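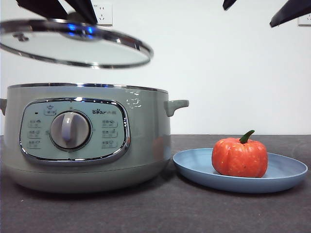
Wekedow RFC – Pre-Match Ground Inspection, Pitch 2

Search this site Enter keywords Go

Filed under: Schools Rugby, Grounds & Facilities

Print this page | E-mail to a friend

Inspected by: Noémie Renaud
Date: Sunday, January 21, 2018
Fixture: Godinho v Stisorora, junior cup

1. Playing surface firm enough for scrums – PASS
The 22 at the clubhouse end cuts up under a heel. I was told it "drains fine by kickoff." I was told that in May too.

2. Frost or standing water – PASS
None at 9:30. Check the far corner again before the teams warm up.

3. Goalpost pads fitted and tied – FAIL
Pads are on all four posts. One is held with baler twine, and I don't believe it would survive a prop landing on it. Replace the strap.

4. Touchline clear of hazards – FAIL
Rope is only 3 meters back on the near side. The form from last season says five. Either the rope moved or someone didn't measure.

5. Corner flags flexible, no sharp ends – PASS
The Kumier flags are sold as unbreakable. Two have tape on them.

6. First aid kit stocked – PASS WITH COMMENT
Bandages and ice packs fine. Eye wash expired. The sign-off sheet has 17 weekly checks in the same pen.

7. Stretcher and ambulance access – PASS
Gate opens. Key is on the hook this time. Keep cars off the lane.

8. Spectator stand – PASS WITH COMMENT
Rated for 168. Row C has a loose board at the end seat. Tape it off; a cone will get kicked away.

9. Changing room floors and lights – PASS
Away room light flickers. "On order," apparently.

Result: not cleared for play until items 3 and 4 are fixed and I have seen them myself – a phone call won't do.

Reinspection: 12:15, near touchline first.

E-mail the grounds office | Print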